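From: Maarten Claeys
To: Vutthorpe Hall kitchen list
Date: 23 Oct 2023
Subject: Re: Re: Laying up for the November supper

Huguette Lavoie wrote:
> I've had another think about the tables. If every place has its own
> mat and the cutlery goes out in the wire baskets, we can carry
> everything through in one trip and lay up in half the time. Griddale
> do the striped mats in packs of 24. Wooden handles look so much
> warmer than the old canteen stuff, and Manon agrees. Can we settle
> this before the order goes in?
>
> Huguette

Huguette,

Half the time compared with what? Last year two of us laid 87 places from the old drawer trays and were sat down with a cup of tea well before the doors opened. I don't remember the trays being the slow part. Finding clean glasses was the slow part.

My doubts about the baskets are these. Long handles in a tall basket lean every which way, so you are forever turning the thing round to see whether you've got hold of a knife or a fork. And the mesh is open, which is fine until the tines start poking through it.

As for wooden handles, who is washing them? They can't go through the Vutthorpe machine with the rest, whatever Manon says. I'm not doing more than 200 pieces by hand at eleven at night.

The mats I mind less. Grey and white stripes won't show much, and a plain white plate looks decent on them. But are they wipeable? Ghislain thought so and then couldn't find it written anywhere.

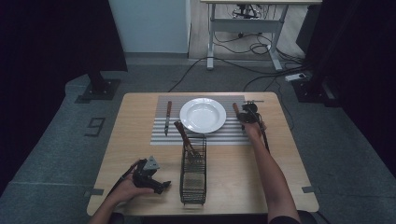
One place being laid: mat, plate and knife, with the wire basket in front.

Knife on the left, I notice. If we are going to argue about baskets we could at least agree which side the knife goes.

Could we buy one pack of mats, keep the trays, and see? Chun-yin has the key to the store if anyone wants to count what we've got.

Maarten

Vutthorpe Hall kitchen list | Contact the list owner | © 2023 | Back to top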